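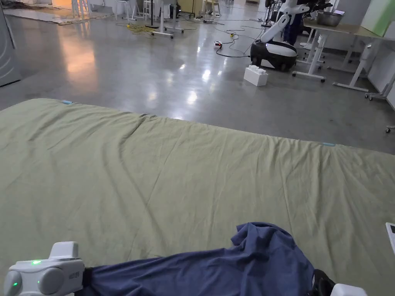 Household Task Participants Wanted, Clusska Home Chores Study

Paid sessions, weekdays and Saturday mornings, no experience with robots needed

If you have ever made a bed in a hurry, folded a towel on your knee or sorted a drawer full of odds and ends while talking on the phone, you already know how to do what we are looking for. Clusska is recruiting people for the next round of our home chores study, which asks a simple question we have been chewing on for a good while now: can a machine do ordinary housework yet, and if it can't, where exactly does it get stuck?

Our short answer so far is "some of it, slowly." Moving a solid object from a table to a bin is going pretty well. Cloth is another matter. A sheet has no fixed shape, it catches on itself, and a person straightening one makes dozens of small corrections without thinking about any of them. We would love to learn from those corrections, and for that we need people with all kinds of habits (tidy, sloppy, left-handed, very particular about corners, all welcome!).

What you would be doing

You will work through a set of chores using a pair of hand-held grippers in place of your fingers. They feel clumsy for the first little while and then, for most people, much less so. The current list has 19 chores on it, and nobody is asked to do them all in one visit. Expect things like spreading and folding cloth, making up a bed, loading a washing machine, wiping a counter and putting small items back where they belong. You choose how to go about each one. Please don't try to move "like a robot." We want the way you'd do it at home on a Monday evening.

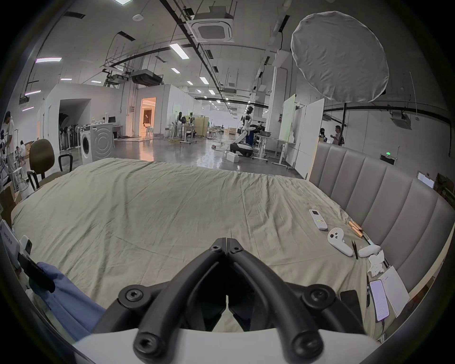 Clearing up small things is the chore our past participants have the most opinions about, and we think it is the most interesting one on the list. Telling what belongs together is easy for you and hard for a machine, and the picking up has troubles of its own. A remote control has some bulk to it and gives you a fair grip. A pair of tweezers lying flat on a wrinkled sheet, or two loose batteries, or a piece of paper with somebody's handwriting on it, will each ask for a different approach, and a crumpled tissue is different again. You may well fumble a few. Fumbles are useful to us, so please just carry on and have another go.

Each session lasts 2 hours with a break in the middle. The first part of your first visit goes to practice, and none of that is scored. Nothing else is scored either, come to think of it. We compare methods, and we have no interest in ranking people.

Who can take part

You should be 18 or older, able to stand and lean over a bed for short stretches, and comfortable holding a light tool in each hand. Glasses are fine. If you have a wrist, shoulder or back problem, let us know when you write and we'll talk through which chores would suit you. Professional housekeepers, laundry workers and hotel staff are especially welcome, as are people who cheerfully admit they hate housework.

Pay and practical matters

You will receive $775 for the full series of 13 sessions, paid in two parts, half after the seventh visit and the rest at the end. If you have to stop early, you'll be paid for every session you came to. The floor is hard concrete and there are cables here and there, so wear flat, closed shoes. Leave rings and bracelets at home if you can. Coffee, tea and snacks are on us.

Sessions record your hand movements and the objects you handle. Other people may be working nearby while you are there. You will get a consent form to read before your first visit, and you can ask us to remove your recordings at any point during the series.

Where we are

The study runs in the Clusska workspace on the ground floor of the Grurnidero building, entrance on the courtyard side. The Gál Street bus stops right across from it, and there is a bike rack by the door.

How to apply

Send a short note through the participant form on our website with the heading "Home chores." Tell us which days suit you, which hand you favor, and which household chore you would hand over to a machine tomorrow if you could. There's no wrong answer to that last one and we do enjoy reading them. We reply to everyone, usually within a week, and the new series begins in January.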